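Filed under: Floors and Hallways > Common questions

Search help topics

June, by Malcolm Sugden

Can I mop a tiled hallway every day?
Yes. Use plain warm water during the week and the Lorirley floor wash on Thursday. The mix is 27 ml to a full bucket.

Do I have to move the furniture?
Move chairs and anything light. A table can stay if you can get the mop round its legs.
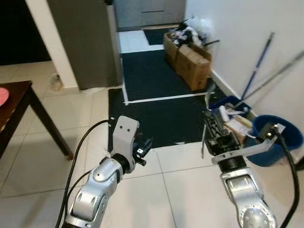 Light beige tiles in a narrow hallway, with a dark wooden table on the left.

Which tiles show marks most?
Pale ones show grit and shoe marks. Sweep before you mop.

How long should I keep off the floor?
Leave it 57 minutes with the door shut, less with a window open.

Can I use the wash on wooden furniture?
No. Wipe up splashes with a dry cloth.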